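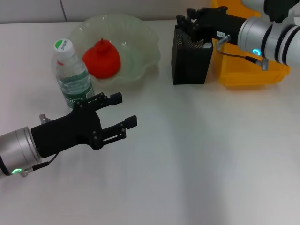 The green bowl with its red plastic fruit, and the water bottle in front.

How to sort a shared table

Most desk-tidying guides want you to buy things. I read one with 21 steps and a shopping list, and my pens still ended up on the floor.

1. Leave the decorative stuff alone. A wavy glass bowl won't organize anything, but it does no harm at the back.

2. Stand pens and highlighters upright in a mesh holder. The Bandden site sells a tray with slots for this. I doubt you need it.

3. Give trash its own bin, within reach.
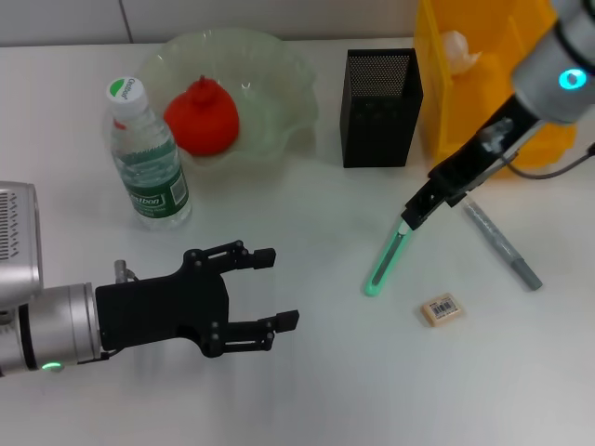 Black mesh holder next to the bowl, yellow bin beyond it, green highlighter still out.

4. Do bottles last. Supposedly they belong in a drawer. Try that with one half full.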